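Section 4: Fitting locks and adjusting the doors

This section covers the Dekwood low cabinet, 486 mm deep, with hinged doors. Fit the shelves and back panel first, as set out in section 3. Keep the Goseo hardware bag closed until you reach step 2. 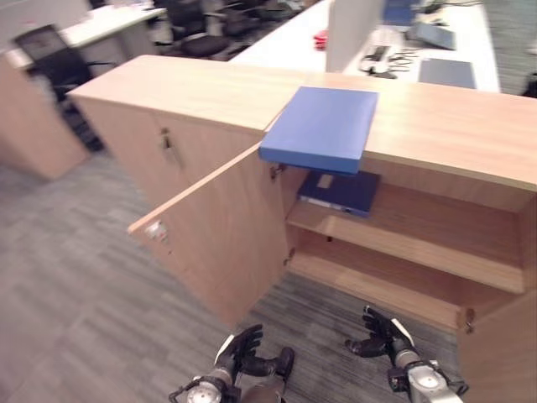
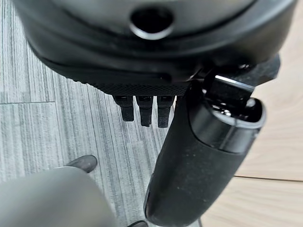 Choose a level spot for the cabinet before you start on the doors. A floor that slopes will pull the doors out of line, and no amount of hinge adjustment will put that right. Each door hangs on two hinges, and the lock sits close to the door's edge, as on the oak-coloured cabinet with one door standing open. Leave enough room in front for both doors to swing fully.

1. Open the door and check that all hinge screws are tight. Use a hand screwdriver.

2. Take the lock body from the bag and push it through the hole from the front of the door. The keyhole should be upright.

3. Turn the fixing nut on to the back of the lock until it is finger-tight, then give it a quarter turn with a spanner.

4. Fit the cam and its screw. The cam must point towards the frame when the key is turned to the locked position.

5. Close the door and try the key. If the cam catches, loosen the screw, move the cam slightly and tighten again.

Caution: do not lock the door until you have tested the key with the door open.

Adjusting the hinges

6. Turn the front screw on each hinge to move the door left or right. Work in half turns and check the gap each time.

7. To raise or lower a door, loosen the plate screws, move the door and retighten. A second person should hold the door for this step.

Note: Tamwood cabinets made before October use a longer cam – part 57 in the Juntunen spares list. The two cams cannot be swapped.

Loading

Put heavy files and binders on the lower shelf. The top panel will carry up to 60 kg if the weight is spread evenly. Check the hinge screws again after four weeks of use.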